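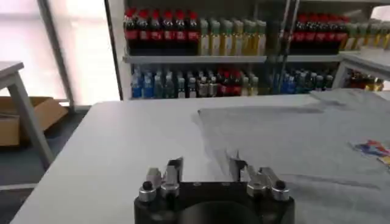
Xuân Thái asks whether a T-shirt has to be ironed before folding if it is only going on a shelf. It does not. Smoothing by hand on a flat table is enough for jersey, provided the creases are pushed outwards before the first fold is made.

Laundry > Folding > T-shirts, flat method

241 shares | 8 comments

The method needs a clear table wider than the shirt. A large white table suits a grey shirt well, as the edges of the cloth are easy to see against it.

1. Lay the shirt front down with the collar away from you. Any print should be underneath.

2. Smooth from the centre line to the side seams with the flat of the hand. Diagonal creases near the hem usually mean the shirt is twisted. Lift the hem, square it to the side seams and lay it down again.

3. Fold one side in to a line through the middle of the shoulder. Turn the sleeve back on itself so that it lies inside the folded edge.

4. Repeat on the other side. The two long edges should be parallel.

5. Bring the hem up to just below the collar, then fold in half once more for a shallow shelf - in thirds for a drawer.

6. Turn the shirt over and press out trapped air.

Heavy cotton holds this fold without help. Thin jersey tends to open at step 5 and is better rolled from the hem.

Filed under Voludetti household notes. Revised in May by Lalit Mittal: step 3 reworded, long sleeves moved to their own page.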